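Desktop Teardown and Rebuild — Group 2 Project Report
Karine Gagnon, Brock Marchand, Mohit Pathak
Advisor: Tsutomu Kinoshita
Submitted 2020-12-27

1. What we set out to do

Take a retired office tower down to the board, write up each step so a first-year could follow it, put it back together. The tower came from Dillwood, surplus pile, no paperwork. Budget was zero except for paste and wipes. Original plan had us doing two machines but we dropped the second one in the first week, see section 5.

2. Parts and tools

One tower. Phillips screwdrivers (two sizes, the small one mostly useless). Wrist strap. Lint-free wipes, isopropyl, thermal paste. Masking tape and a marker for labeling cables. Muffin tin for screws — Brock's idea, best tool we had.

3. Teardown

Side panel first, case down flat so the board faces up. Much easier than working with it standing. Before touching any cable we taped and numbered both ends in our notes, then decided the notes were enough and skipped half the tape. Mistake, more on that later.

Order we wrote down: power cord out, hold the power button, strap on, memory, cooler, processor, card, drives, supply, board last. Kinoshita had us change it so the processor comes after the card, more room for your hand. We agree with him now.

The blue clips are your friend. Anything blue in this case is meant to be pushed or pulled with no tool. Mohit spent a while looking for a screw that didnt exist.
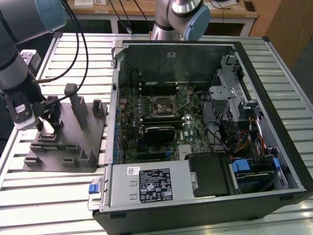

Case on its side, and a processor seated in a socket.
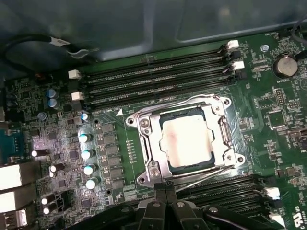 Socket steps, as they ended up in the guide:
Press the lever down and out sideways, then let it up slow. Don't let it snap.
Lift the clamp by its edge.
Processor straight up, hold by the edges only. No sliding, no tilting.
Never touch what's underneath. Cover the socket if you walk away from it.
Going back in, match the corner marks first. If it doesn't drop in with no force it is wrong.

Old paste comes off the metal top with a wipe and a little alcohol. Takes more wipes than you think. We used 14.

4. Rebuild

Reverse order. Took us 70 minutes on the final run, teardown was faster. Cables were the slow part, because of the missing tape. Two SATA leads were swapped and we only caught it when checking against Karine's sketch. Supply goes in before the drives or you will be taking the drives out agian.

5. Problems

Screws. We finished with one left over and never found its home.
Second machine dropped — Dale Kennedy needed it back for the Storbridge lab.
First draft of the guide was nearly 600 words for the socket alone, way too long, nobody in the test group read it. Cut down to the lines in section 3.

6. Still to do

Cable diagram needs redrawing, the current one is in pencil. Memory section has no photos yet. Karine is writing the part on drive bays over break and Brock will check the screw list against the Dhillon kit.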